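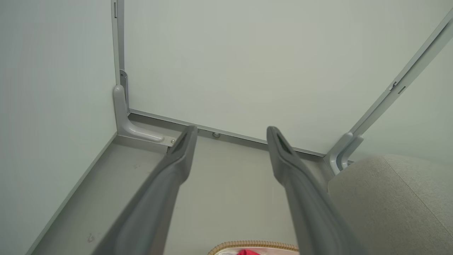
Pale mint-gray, back wall and side.

Frequently Asked Questions: Wash, Dry, Fold

5 min read

These are the questions we get at the counter, over the phone, and once through the window of a parked car. If yours is missing, call and ask. If yours is present and you don't like the answer, calling will not change it much.

Where are you?

3204 Mirani Avenue, Grardale. The map on some phones will send you to 3150, a dentist's office. They are very polite about being handed bags of towels, but they would like it to stop.

How does drop-off work?

Bring your laundry in anything that closes. We weigh it, give you a ticket, and you go live your life. Pillowcases count as bags. A fitted sheet gathered at the corners also counts, though we'll think less of you.

How long does it take?

Thirty-six hours for a regular order, if it comes in before noon. Comforters take longer. So does anything dropped off on a holiday weekend, when the whole town remembers at once that it owns clothes.

Can I get it back the same day?

Sometimes. Ask for Evangelia Tsakiris, who runs the morning shift and is the only person allowed to promise it. If anyone else promises it, get it in writing.

Is there a weight limit?

We take up to 40 pounds per bag. You can bring as many bags as you want. The limit is there for the sake of our backs and the seams of your bag, and in our experience the seams go first.

Do you sort colors?

Yes: lights, darks, and reds. Reds get their own pile, even when the pile is one shirt.

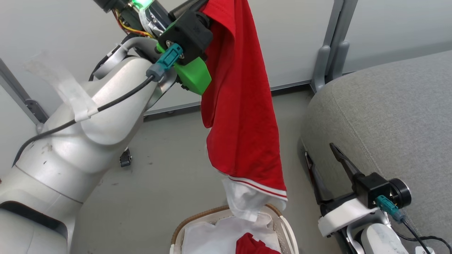 People tell us their red shirt has been washed a hundred times and can't possibly run. They may be right. We also have a drawer of pink socks, all of them formerly white, left by customers who were sure. If you want everything washed together, check the box on the ticket that says MIXED and sign next to it. The signature is there so we can both look at it later.

What detergent do you use?

An unscented liquid unless you ask for something else. You can bring your own, labeled with your name. Please do not bring it in a juice bottle. Arsen Moroz has worked here a long time and would like to go on doing so.

My clothes came back smaller. What did you do?

Probably what the care label said. We read labels when there are labels to read, and many of you cut them out because they itch. A wool sweater with no label looks a lot like an acrylic sweater with no label until it has been through the dryer, at which point the matter is settled. If something must not be tumbled, pin a note to it or put it in a separate bag marked HANG.

Can you get this stain out?

Maybe. Tell us what it is and how old it is. We've heard worse, and "mystery stain" only means we'll try things in the wrong order. Coffee and grass usually go. Turmeric and permanent marker usually stay. Blood wants cold water, so if you've already run it under the hot tap at home, you have made it a feature.

How do you fold?

Shirts in thirds, pants in half and then in half again, towels the long way first. Underwear is folded once and not discussed. Fitted sheets are done by Christos Sotiropoulos, who can get all four corners to behave. The rest of us make a soft square and put it at the bottom of the stack.

Can I have things rolled instead?

Yes, at no extra charge. Write ROLL on the ticket.

Can I use my own basket?

You can. Put your name on it somewhere that won't come off. Plastic is easiest for us to wipe down, but wicker and woven ones are fine as long as nothing in them is wet.

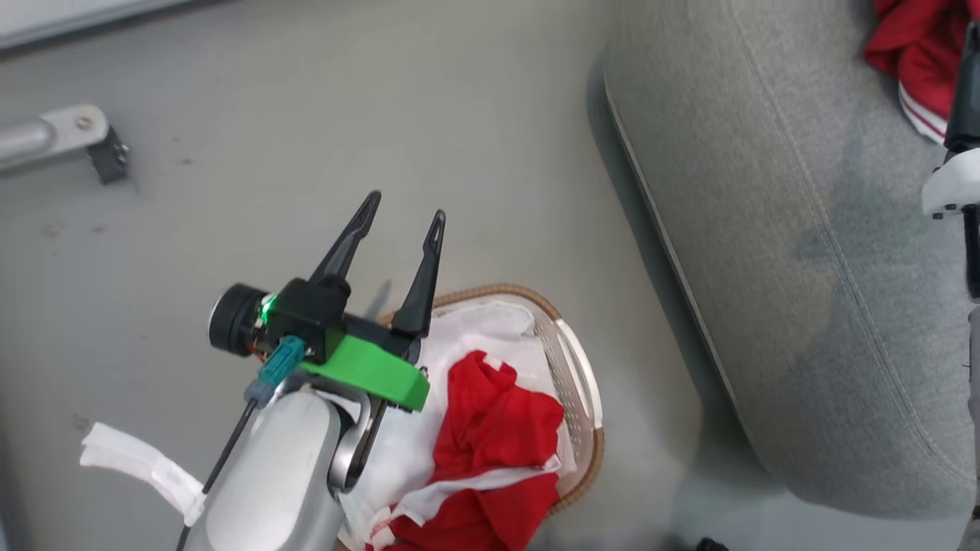 A wet towel left in a woven basket overnight will teach you what mildew smells like, and the basket never quite forgets. If yours has loose ends poking inward, line it with an old pillowcase. Loose ends love knitwear. We'll send your order home in whatever it came in, so if you dropped it off in a trash bag, expect a trash bag.

What happens to things left in pockets?

Cash, keys and jewelry go in an envelope stapled to your ticket. Tissues go everywhere. Please check for tissues.

I'm missing a sock.

We're sorry for your loss. Look inside the corners of the fitted sheet, then inside the sleeves of anything with long sleeves. If it still hasn't turned up, ask to see the sock box. Strays stay there until the end of June, when Christos empties it and we all start over.

How do I pay?

Card, cash, or a prepaid account. Checks are accepted from people who were already paying by check when we opened. You know who you are.

Who do I complain to?

Manolis Kourkoulas, the owner. He is in most afternoons and will hear you out completely, then ask whether you checked the fitted sheet.

Questions: call or stop by the counter, 3204 Mirani Avenue, Grardale | © 2019 Skamow Wash & Fold | Back to top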